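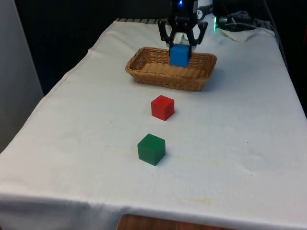 # White tablecloth on the play table: am I asking for it?

**Posted by larkis_mom, Valville, 2021-08-03**

We have a folding table in the back room that has become the block table by default. Three colored cubes (red, green, blue), one shallow wicker basket, and a white cloth over the whole thing, which my mother-in-law gave us and which I'm not allowed to put in a drawer.

My problems, in order of how much they annoy me:

The cloth slides. Put a basket down with any enthusiasm and you get a ridge.

The basket sheds. Tiny bits of wicker, all over a white surface, where they look like the remains of something.

And the cubes never live in the basket. I bought the basket so the cubes would live in it. It was 30 dollars, a lot of money for a place where cubes are not.

My husband says three cubes don't need a storage system. He keeps 41 loose screws in a coffee can, so I'm asking strangers. Should I swap the basket for a bin, ditch the cloth, or lower my standards?

---

**Dzintra Stankevičius**

Keep the basket. Low sides are what you want for blocks. With a deep bin everything goes to the bottom and the only way to get one thing out is to dump all of it on the floor, and you will find the green one with your heel at night.

The shedding can be fixed. Take it outside, turn it over, and go at it with a dry stiff brush. A nail brush is fine. Then wipe it with a damp cloth (damp, please, I have seen people soak these) and let it dry all day somewhere airy. Snip any loose ends flush with nail scissors. Don't pull them. I pulled one in February and took out most of a corner.

For the cloth, get a roll of that rubbery mesh shelf liner and lay it on the tabletop underneath. Cut it a couple of inches smaller than the table so it doesn't peek out. If the cloth hangs down far enough for anybody short to grab, fold the extra under and clip it. Those metal picnic clips are ugly but they hold.

As for getting the cubes to live in the basket, give each one a turn by color. Blue goes in, then red, then green, and say it out loud. Small children will do almost anything if it's announced like a train stop. Start with them in a loose row and the basket off to one side, like this: 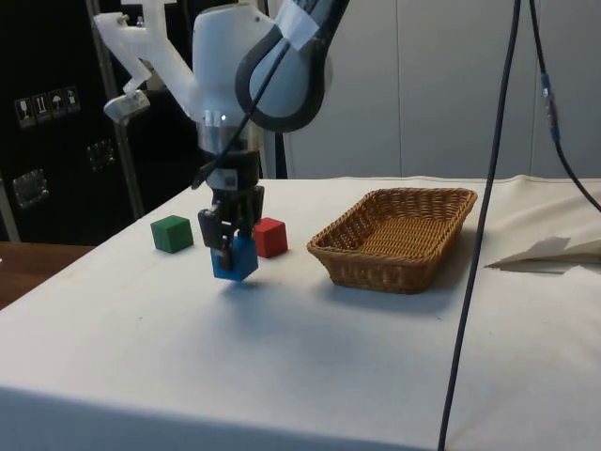
*Green, blue, red, and the basket waiting at the right.*

Leave some cloth between them so each one can be picked up without knocking its neighbor. My grandson did it this way for weeks and then stopped entirely, so enjoy it while it lasts.

---

**kruger_on_balora_st**

Just get a plastic bin. Wicker is for bread.

Also, white cloth around kids?? I had one for a single birthday party and it's a drop cloth now. Works great as a drop cloth.

---

**pattern_of_neglect**

I'd go along with the liner, but check it on a hidden spot first if the table has any kind of finish. Mine stuck over one hot summer and left a grid on the top. I've got a permanent waffle table.

Don't bother ironing the cloth, either. Mist it with water once it's on, smooth it with your hands, go away for a while. Most of the creases drop out. The ones that stay are between you and your mother-in-law.

I disagree on calling out the colors in a fixed order. We did that and got a full meltdown any time red went before blue. Let them pick.

---

**larkis_mom**

Shelf liner bought, basket brushed. You would not believe what came out of it. The cubes went in twice this morning and are now on the table again. The bin idea has been forwarded to my husband, who asked if it would hold screws.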